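Screws in a tray

I have been sorting out the hardware for the shelf unit in the back hall since the holidays, and I finally got to the last bag on Tuesday, January 9, 2018. The unit is a Howlader, bought secondhand from Cyrill Brunner, who took it apart with great care and then dropped every screw, washer and peg into one grocery bag. He apologized when he handed it over. I told him it was fine. It took me three evenings.

The manual says the full set should come to 186 pieces. I had more than that, so parts of some other furniture had clearly joined them over the years. There were hinge screws, picture hooks, and a key that fits nothing I own.

My method is slow but it works. I tip a small handful onto a bare table, pull out anything that is obviously wrong, and line up the ones that look alike. Lying side by side, pointing the same way, two screws that differ by a thread or a hair of length show it right away. In a heap they all look the same. Once a row is done it goes into a tray, and from the tray into a jar with a strip of tape on it.

The tray matters more than I expected. I used to use saucers, and screws roll off a saucer if you so much as lean on the table. Mirjam Thaler told me to get something with a raised rim and rounded corners, so you can push a screw up the side with one finger and get hold of it. She was right about that. Dark is better than light too — a silver screw on a white plate is hard to see under a lamp.

I also keep the paperwork and tape off the table now. Wire baskets on the wall do the job. They cost very little, you can see what is in them from across the room, and the drawings stand upright where I can grab them.

Small silver hardware and a dark teal tray on a white tabletop:
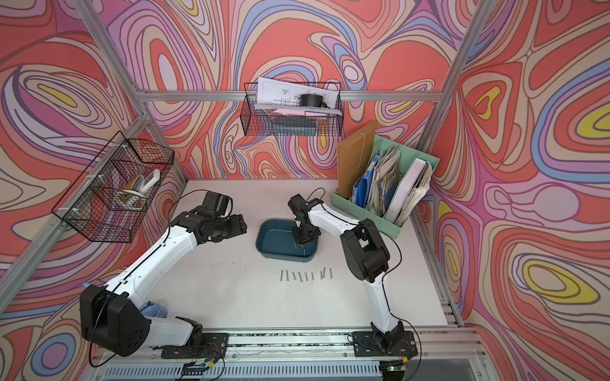
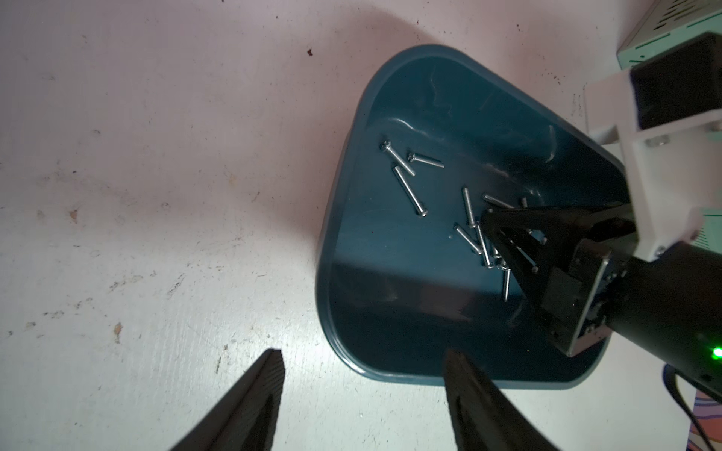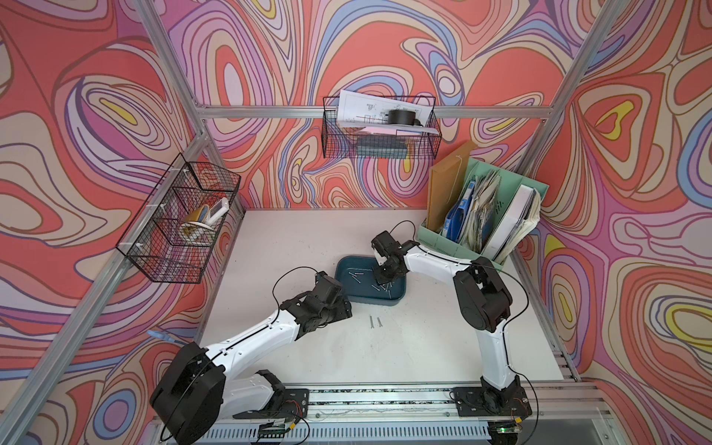 The jars are on the windowsill for now. Two of them are labeled "not Howlader" and I will offer those to Dewanti Wattimena, who fixes chairs and never has enough of anything. The key is going in the kitchen drawer.

I still need 2 of the long shelf bolts. The hardware store only sells them in boxes of 150, and I don't want 150. If anyone reading has a couple of spares, leave a comment. Otherwise the top shelf can wait until May, when Cyrill is back and can look through his garage.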